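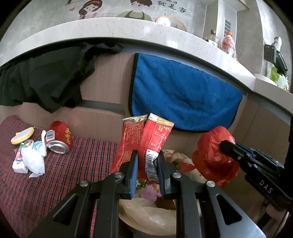
Are thin see-through liners strong enough for a living room trash bin?

They are plenty strong for wrappers, paper scraps and the odd empty can, but you'll want a thicker bag for anything wet, sharp or heavy.

I have been buying the Flalik translucent white liners for long enough now that I feel I owe them a proper review, and I know it is a little silly to have this much to say about trash bags, but bear with me. We are a snacking household. We spread a red-and-black plaid mat on the floor when there's a movie on, everybody brings something crunchy, and by the end of the night the mat is covered in little bags and lids and cans. The bin gets pulled up right beside it, and whatever is in that bin had better have a liner in it.

For years I used grocery bags like everyone else in my family. They were free, which I loved, and they never fit, which I didn't. One handle would slip down inside the bin, then the other, and then you had a bag lying at the bottom with crumbs underneath it. The other thing I tried was a box of scented liners from Kiris, and I'm sorry to anybody who likes those, but my whole hallway smelled like a dentist's office in May with the windows open. Back to the store they went, or at least the unopened half did.

The Flalik ones come in a carton of 432, on nine rolls, with no perfume and no drawstring. The size I buy is for a 5 gallon bin. I put them in a Drustov bin, the plain round one, and there's enough bag to fold over the rim and gather it up all the way around so it stays put. I do tuck a little twist into the loose side (my mother did that with a rubber band and I could never find a rubber band). Once it's tucked, you can drop things in from a fair height and the bag doesn't slide.

Now, the see-through part. I thought I would hate it. I had this idea that a trash bag should be a dark and private place. Well, I've come around completely! More than once I have spotted something through the side of a tied-up bag that had no business being in there, most memorably the remote for the fan, and I would have been crawling under the couch for a week looking for it. You can also tell at a glance when there's a can in with the paper, and then you can fish it out for recycling if you're quick and not too proud.

They are thin, though, and I want to be fair about that. If you rub one between your fingers it feels like next to nothing. Dry snack trash is no trouble at all. Chip bags and candy wrappers have those zigzag edges that look as if they'd cut right through, and I haven't had one do it yet, even when I push the pile down with my hand to make room. (I know I'm supposed to take the bag out at that point. I push it down.) A crushed can with a sharp fold in it is another story. I had one poke a hole low on the side, and of course it was a can with a last swallow of soda in it, so I spent part of my evening wiping out the bottom of the bin. I now empty cans in the sink first and stand them off to one side till the end.

Wet things I wouldn't trust to it. Watermelon rinds, no. Coffee grounds, if they've drained well and you carry it out straight away. For the kitchen I keep the heavier Chevalier bags, which cost more and which I've never had a complaint about, except that they are a gloomy shade of gray and far too big for a small bin.

Opening them is the part that tries my patience. Each one comes off the roll flat and clings to itself, and you stand there rubbing the wrong end like you're trying to start a fire. The seam end is the bottom! I have learned to look for it, and a slightly damp thumb helps a lot. The tear line between bags is good on most rolls. I did get one roll where the perforations hadn't gone all the way through and I ended up with a few ragged tops, but a ragged top folds over the rim the same as a neat one.

A word on the bin too, as I've had people ask. The Drustov isn't anything fancy and has no lid, and for our purposes I prefer it without. With a lid you are forever putting down one handful to open it for the next. When we clean up after a movie we go at it from all sides, sometimes with two hands full of crinkly wrappers, and a wide open top is just easier. It does mean the trash is on view, so if you have company coming you'll want to change the bag first or slide the bin behind a chair.

One little tip for anybody with a floor mat like ours: pick up the big things first, the lids and cans and bags, and flatten the bags as you go, as a puffed-up wrapper takes up a shocking amount of room. Then fold the mat toward the middle with the crumbs still on it and shake it out over the lined bin or off the back step. I used to shake first and pick up second and I was finding pieces of cracker under the TV stand for days.

I am giving the Flalik liners four stars out of 5. The missing star is for the clinging and for the soda. I'd buy them again, and in fact I have a fresh carton in the hall closet right now, wedged under the board games, with one roll already missing because my sister took it home for her bathroom.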